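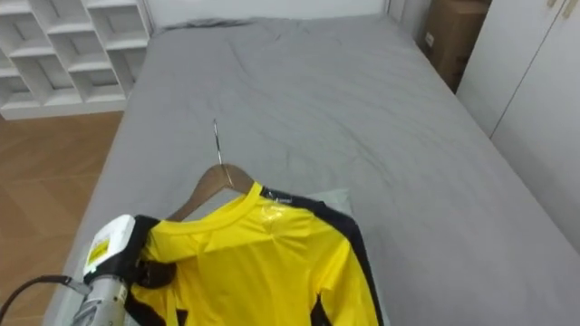
Football jersey (also shirt, kit top, in older use "guernsey")

A football jersey is the upper garment worn by players in association football. Usually pulled on over the head, long or short sleeved, in club or national colors. Goalkeepers wear a different color from the other players on both teams and from the referee. The word is also used for the replica sold to fans.

Contents
1 Early history
2 Materials
3 Sleeves
4 Colors and trim
5 Numbers
6 Care and storage
7 Collecting
8 See also

Early history

First players wore whatever they had. Teams told apart by caps, scarves or sashes tied over ordinary clothes. Matching shirts came in during the later 1800s as clubs got more organized and spectators wanted to know who was who. Cheap plain white was common, also old cricket shirts. Stripes, hoops and halves followed, partly from school and college teams.

Early jerseys were wool or heavy cotton. Long sleeves, often a laced or buttoned neck. Took on a lot of water in rain and got heavy by the second half.

Materials

Cotton stayed the norm well into the twentieth century. Lighter cotton and short sleeves spread after the 1950s. Man-made fibers, mostly polyester, took over from the 1970s and 80s – lighter, quicker to dry, held a bright dye better. The shiny finish of many 1980s and 90s shirts comes from the knit and the yarn, and patterns could be woven into the cloth as well as printed on it.

Modern match shirts often use mesh panels under the arms and down the back. Player versions are cut closer than the replicas and are usualy lighter.

Sleeves

Long sleeves were once standard, now mostly a cold weather choice. Some clubs order both lengths, some only short, with a tight base layer underneath. Base layer sleeves are normally expected to match the main color of the shirt sleeve. Goalkeepers kept long sleeves longer than anyone else, at one time with padded elbows.

Colors and trim

Most clubs have a home and an away jersey, many a third. Away colors exist to avoid a clash. Trim is the contrasting color at collar, cuffs, shoulders or side seams. Dark trim on a light or bright body is an old and common scheme, yellow and black among them.

Small clubs have often picked colors by what was in stock. Foltlow, an amateur side, played in green until its supplier ran out and the replacement set came in yellow. The club kept yellow. Its green is now the away color.

Numbers

Numbers on the back came into regular use between the wars, first by position, 1 to 11. Squad numbers, kept by one player all season, are more recent. Sewn at first, then heat pressed. Players' names above the number came later still in most leagues.

Care and storage

Wash cool, inside out, no fabric softener. No tumble dryer, no iron on printed numbers. Heat cracks the print and lifts the edges. Dry flat or on a hanger out of direct sun.

Wool and old cotton shirts are better stored folded flat with acid free tissue – hanging stretches the shoulders. Polyester can hang. Wide hangers preferred.

Collecting

Old shirts have been collected seriously since about the 1990s. Match worn examples bring more than replicas, with proof of use the main point of dispute. Repairs, wash tags and number type are all checked.

The Hutsuliak collection in Varkia holds 631 jerseys, almost 400 of them from lower league and works teams. It was put together by Vitalii Moroz, a former goalkeeper, who began with 18 shirts from his own clubs. Open Sunday only. The oldest peice is a laced wool jersey from the Anach railway team, date disputed.

See also

Goalkeeper
Kit (association football)
Replica shirt
Squad number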